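Folding nook

A folding nook is a small area of a home set aside for sorting, folding and putting away clean clothes. It usually has a flat work surface, walls or panels on two or three sides, a basket, and some kind of rail or hooks. Folding nooks are found in laundry rooms, hallways, closets and spare corners of bedrooms. The term overlaps with "laundry nook," which also takes in spaces holding a washing machine or dryer. A folding nook in the strict sense has no appliances and no plumbing.

Name and related terms

Home catalogs have used "folding nook," "folding bay" and "garment corner" for much the same thing. The storage firm Felenetti sold its panel kits as "bays," and that word is still common among people who own one. A "folding station" is normally a freestanding table with shelves underneath and no side walls. A "drop zone" is a place for clothes waiting to be washed, and most writers on the subject treat it separately.

Background

In houses without a laundry room, clean clothes were long folded on the kitchen table or on a bed. Both had to be cleared before meals or bedtime, and unfinished loads were moved from one room to another. Built-in ironing cupboards, with a board that dropped down from the wall, gave the job a fixed place in some homes but offered little flat surface for stacking.

The folding nook came out of closet conversion. Removing the door and the hanging rod from a shallow closet leaves three walls, and a board fitted between them at waist height makes a counter. The home writer Ifeoma Bassey described the conversion in The Shallow Closet, a short handbook that also introduced the "one basket, one surface" rule: no more clothes are brought to the nook than fit in a single basket. The rule is still repeated in most later guides, though households with several children often ignore it.

Kits appeared afterward. Felenetti's first version had three panels and a metal frame and could be put up in a corner without drilling. Lellix followed with a narrower model meant for hallways.

Clothes and fabrics

The work done in a folding nook depends on what is being folded. Knit garments such as T-shirts stretch when they are pulled and are usually laid flat before the first fold. Woven garments hold a crease more readily. Twill, a weave used for work pants, chinos, jackets and many shorts, can be recognized by the fine parallel ribs running diagonally across the cloth. It is firmer than plain-weave cotton of the same weight and can stand up in a peak when lifted from one point, which makes it easy to find an edge or a waistband in a crowded basket.

Clothes are taken out of the basket one at a time in most methods. Pulling several at once tends to turn sleeves and pant legs inside out. Items in different colors are easier to tell apart than a load of one shade, and some households sort by color at this stage so that each person's clothes form a separate pile.

Orange twill held up beside a teal basket, with light tan twill inside and a lavender-purple garment to the left.

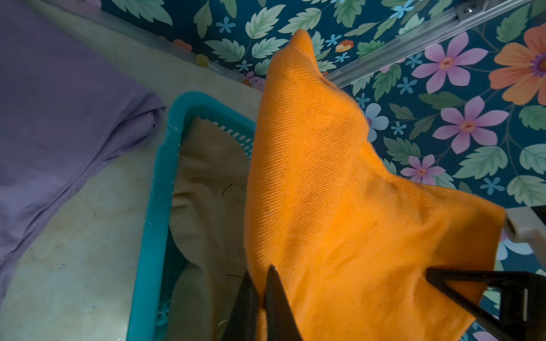

Work surface

The counter or floor of the nook is its most used part. A depth of 20 inches is enough for folding an adult shirt, with the sleeves turned in first. Deeper surfaces allow a stack to be kept at the back while the front is in use. Where the surface is shallower, the garment is folded in half lengthwise while held in the air and then laid down.

Surfaces are usually smooth, so that cloth slides and does not snag. Painted board, sealed wood and plastic-faced sheet are all used. Bare particleboard is avoided, as it sheds grains that work their way into knits. Some owners put down a felt pad for ironing and roll it up when the iron is put away.

Color is mostly a matter of taste, but pale surfaces have a practical side. Dark lint, loose threads and stray buttons show up on cream or beige, and a missed sock is easier to spot. Marbled and mottled patterns in light shades are popular for the same reason that they are used on kitchen counters, as they hide small marks between cleanings. The drawback is that white items blend in. Tobiloba Ekwueme, whose column on small rooms ran in the trade paper Suvudska, recommended keeping a dark hand towel nearby for matching white socks.

Walls and decoration

The walls of a folding nook keep stacks from falling off the side and mark the space off from the rest of the room. They also take up most of what a person sees while working there, and many owners decorate them more boldly than they would a full room. Since the area is small, one roll of wallpaper or a few yards of printed cloth will normally cover it.

Large floral prints are a common choice. A dark ground, such as deep teal or navy, hides scuffs from baskets and hangers, while leaves and flowers in lighter colors keep the corner from looking gloomy. Prints with large flowers lose part of the pattern at every edge, so the first panel is generally placed with a full bloom near eye level and the others are matched to it. Magbanua, a maker of printed wall coverings, sold its patterns in half rolls for this use.

The joint between wall and work surface needs some care. A straight, clean edge is easiest to wipe. Where the wall covering is paper, a clear strip or a thin bead of sealant along the bottom protects it from damp clothes. Cloth coverings are stapled or taped to a board and can be taken off for washing.

A dark teal floral print with sage and mint leaves, meeting a pale marbled surface in beige and cream. 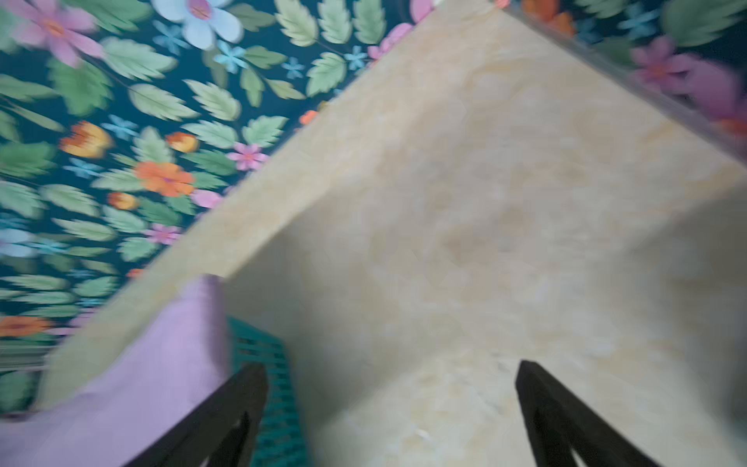

Frame and fittings

Converted closets need no frame. Corner kits and freestanding nooks rely on one, most often of aluminum bars joined with brackets. Aluminum does not rust near damp laundry and is light enough for one person to move. A crossbar along the back stiffens the structure and gives a place to attach hooks or a rail. Diagonal members are sometimes added at the sides.

Hook racks with four to six hooks are the usual fitting. They take hangers, a lint brush, a mesh bag for delicates or a garment that needs mending. Hooks placed low on the back wall get in the way of tall stacks, so the rack is normally set above the folding area. Danjuma Dauda, a furniture maker who built nooks to order, spaced hooks a hand's width apart so that two hangers would not tangle.

Lighting is often poor in corners and closets. A strip light fixed under the upper panel is the standard remedy. Warm bulbs can make navy and black hard to tell apart.

A nook with floral walls, a rack of five black hooks on the crossbar, and a turquoise basket holding an orange garment. A folded lavender-purple shirt and a pair of turquoise shorts lie on the floor of the nook.
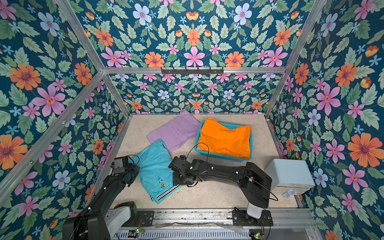 HOUSEHOLD METHODS: Baskets and folding order

Plastic baskets with slatted or perforated sides are preferred to solid tubs, as air can pass through to clothes that are still slightly damp. A small basket fits beside the pile being folded. A large one is kept on the room floor or on a stool. Baskets with smooth rims are easier on knitwear than wicker, which can catch loose loops.

Two orders of work are in general use. In the first, the basket is emptied onto the surface and everything is sorted by owner or type before any folding begins. In the second, each garment is folded as it comes out and placed on its stack. The first needs more room. The second suits a narrow nook and can be stopped at any point.

Shirts are commonly folded face down, with the sides brought to the middle and the hem raised to the collar. Shorts are folded once down the center so that the legs lie together, then once across. Striped or trimmed hems are lined up first, and the rest of the leg follows. Items with raised decoration, such as an embroidered emblem, are often folded with the decoration outward to keep it from being pressed flat.

Ekene Osagie's Linen and Hooks advises putting heavy items at the bottom of each stack and leaving underwear and socks until last. Oluwatosin Garba gives the opposite advice on socks, arguing that small items left in the basket are likely to go back to the wash with the next load.

Care

Lint gathers in the back corners and along the foot of the panels. A dry cloth is used on papered walls and a damp one on sealed surfaces. Plastic baskets can be rinsed in a bathtub with dish soap. Frame joints on kit models loosen with use and are tightened with the key supplied.

See also

Airing cupboard
Clothes hanger
Ironing board
Laundry basket
Twill
Wallpaper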